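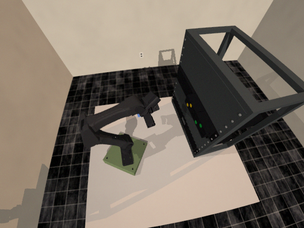 ## Cleaning and sealing grout on a dark tile floor

Pale grout between dark tiles shows every spill. A small room of 100 square feet can be cleaned in a morning and sealed the next day.

You need a stiff nylon brush, two buckets, a sponge, old towels, an oxygen-based floor cleaner and a water-based penetrating sealer. I use Statlow cleaner and Telarel sealer, but any similar pair will do. Check first that both are safe for your kind of tile.

### Clean

1. Move what you can out of the room and vacuum along the joints.
2. Mix the cleaner with warm water to the strength on the label.
3. Wet a strip you can reach from one spot and leave it for the time given on the label. Don't let it dry out.
4. Scrub along the joints, then across them. Skip the wire brush – it scratches glaze and pulls out loose grout.
5. Wipe up with the sponge and rinse twice with clean water. Dark tile dries with a gray film if you only rinse once.
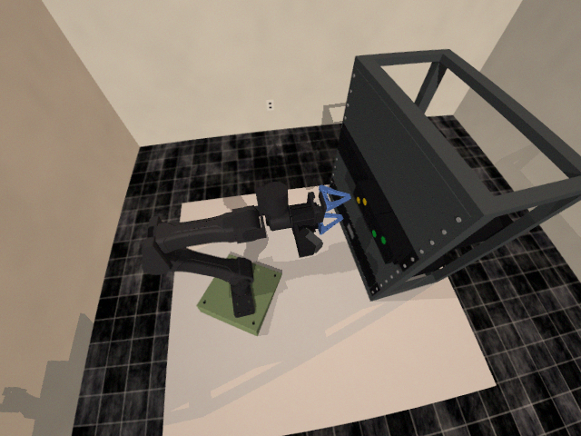 *Black tiles with gray streaks and thin, pale grout lines.*

### Seal

Leave the floor overnight with a window open. Damp grout looks darker than dry grout, so wait until the color is even from wall to wall.

Start in the far corner and work toward the door. Run the sealer along each joint with a small foam brush, keeping it off the tile where possible. 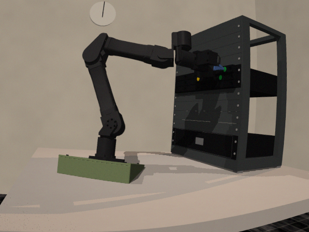

Wipe any sealer off the tile face before it sets, usually within a few minutes. Put on a second coat if the label calls for one, then test a joint with a drop of water after 30 minutes. If the drop soaks in, that section needs another pass. Keep shoes off the floor until the next day and hold off on mopping for as long as the maker says.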